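4.2 What ends up on the side of the bench

I went into this part of the study thinking I'd be writing about storage. Drawers, tubs, labels, that sort of thing. I'd spent most of September drawing up a coding sheet for it with Ashley Haslam, and a fair bit of that sheet never got used, as what people wanted to talk about was the stuff that hadn't been put away (and they wanted to talk about it a lot!).

We visited 26 shared workrooms and noted 391 loose items, by which I mean anything smaller than a shoebox that was lying on a work surface when we walked in. I didn't tidy or move anything, though I was tempted at Furnival. Dean Rudd did the second round of coding without seeing mine, and where we disagreed it was nearly always over whether a thing was "in use" or "resting". A cutting mat is the classic case. Dean had mats down as tools; I kept wanting to call them part of the table. We settled on a third code, "ground", for anything flat that other things get put on, and I'm still not sure I'm happy with it.

The other sticking point was bundles. Is a bundle of sticks one item or lots? We went with one, as that's how people spoke about them ("pass me the sticks"), but it does mean the totals in Table 2 look smaller than the mess felt. One jar at Bemalden held up to 200 beads and got a single line on the sheet.

What I hadn't expected was how sideways the spread would be. Small bits gather off to one side of the surface, light things next to bright things, with no sorting by colour or material that I could make out. Figure 6 has a good run of it on the left of a table: sticks, a tube, a yellow shape, a disk, a little box. I'd call that a typical side patch, and it's the sort I had in mind when I wrote the definition in 3.1.

Figure 6. A side patch on a ribbed aluminium table, with a bundle of long wooden sticks, a small white tube, a yellow flat toy shape, a light blue disk and a small pink plastic box. Dark green cutting mat coded as "ground".
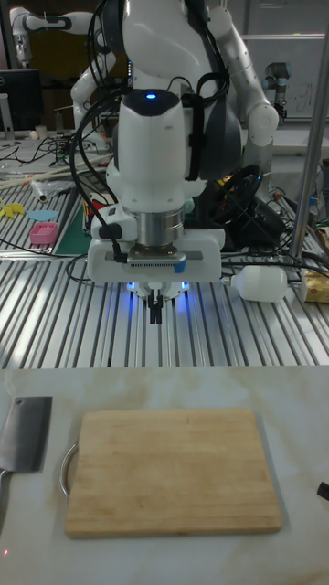
Phyllis Stockdale, who read an early draft, asked whether a side patch is really just a drawer with the lid off, and I think she's half right. People did know what was in theirs. When I asked someone at Zoddale for tape, she reached across without looking up from her phone. But a drawer gets sorted now and then, and the patches in our interviews mostly got pushed along when space ran short. Six people used the word "shove" for this, so I've kept it as a code, and the shoving is what I turn to in 4.3.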